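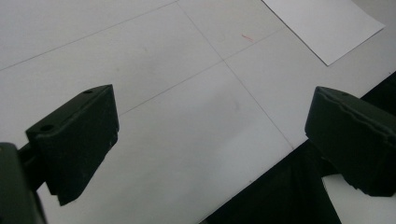

The Flendero hand gripper is a hand-held two-finger tool used in pairs to record manipulation tasks on a tabletop. An operator holds one in each hand, and each unit carries its own camera, which looks out past the fingers at the work surface. The fingers are dark green, close to black, and the left one has two small round holes in its upper surfaces. Fingers pick up scuffs and pale dust in use, and light marking of this kind is not grounds for replacement. The bracket joining the finger to the body is the same color and is inspected together with it.

Station layout

The layout described in this article is the one used at the Salem site. The work surface is white and divided into large panels by thin seams. Rails of aluminum extrusion lie on the floor along the left and right sides. Small parts are presented on a square sheet of white paper, and a shallow tray may be placed behind the sheet as a target. Power comes from a strip on the floor outside the right rail.

The seams serve as a rough reference when the sheet is put back after cleaning. Panels are wiped with a damp cloth at the end of each shift. Solvent is kept off the surface.

Finger alignment

Alignment is checked before the first recording of the day and again after any drop. The fingers are opened fully and the gap is measured at the tips. On the Nomido pattern finger the nominal opening is 90 mm, and a unit that reads short is taken out of service until the linkage has been cleaned. The fingers are then closed on a paper strip, which should hold evenly along its width. If one side slips, the finger screws are backed off, the finger is reseated and the screws are tightened in turn.

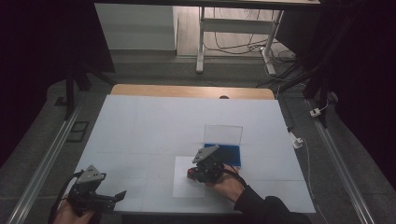

Cables are routed around the back of the hand toward the sleeve, with enough slack for the wrist to turn fully. A cable that pulls tight at full reach will show up as dropped samples - usually on one unit only. The top plate is checked for play at the same time, as a loose plate shifts the tracking origin.

Service interval

The Ollunby maintenance sheet calls for a full strip and clean every 35 hours of recording. Finger pads are changed at 770 hours, or sooner if the closing test fails twice in a row. Both units of a pair are changed together.

Categories: Robot end effectors | Data collection equipment | Maintenance procedures

Comments

What size driver for the finger screws? The article doesn't give one.

2 mm hex on ours. Don't use the ball end, it rounds them out.

Our left unit keeps failing the paper strip test after reseating. Swapped the finger and it's the same - could it be the bracket?

Check the bracket screws first. Mine had backed out by a half turn.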